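Visit report: open day at Sudovis
Lina Qudah, Intro to Automation

I signed up for the Sudovis visit in November mostly because it counted for 2 lab credits, and I ended up staying until they wanted to lock up! Our host was Jannik Wiegand, who collects training data for robot arms. I had expected big machines behind a fence. What we got was home tasks on ordinary tables, done by people holding a gripper in each hand.

Jannik explained that every squeeze and turn gets recorded, and later a robot learns from it (the project is called Skerell). They want 3,000 recordings of packing and unpacking and had 1,020 when we came. Each one has to stay under 60 seconds — which sounds easy until you try it.

Working with boxes on the tiled tablecloth:
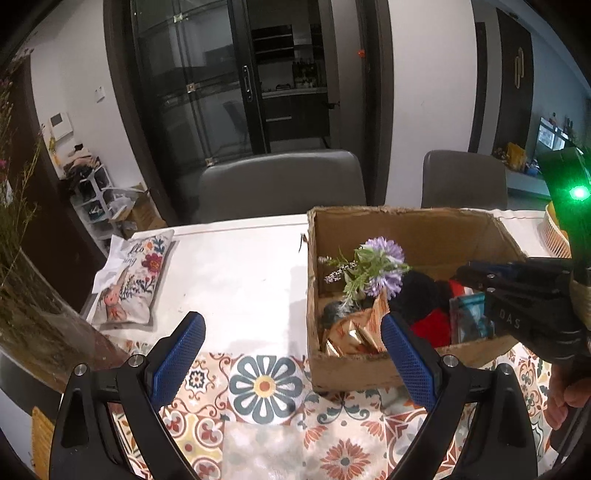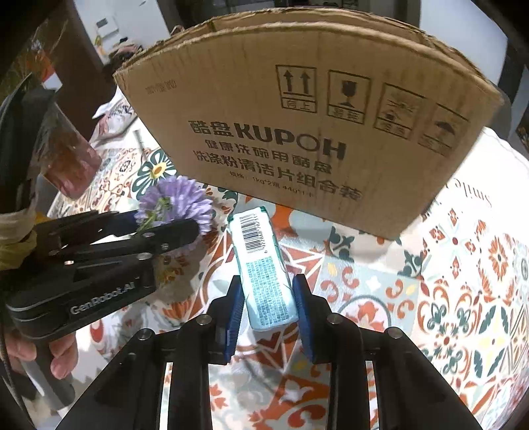
Elie Twal and I both had a turn. My first try was terrible. I kept reaching with my wrist the way I would with bare fingers, and the jaws came in crooked and pushed the thing away from me. Elie was much better at it, and he says that's from years of video games. Jannik told me to slow down and line up both pads before closing, and by my fourth try I could pick something up and put it down where I meant to.

I asked what happens to the bad tries. Some get kept and marked as failures, so my crooked ones might be useful to somebody. For my final project I'd like to compare one-handed and two-handed picking, and Jannik said I can email him with questions.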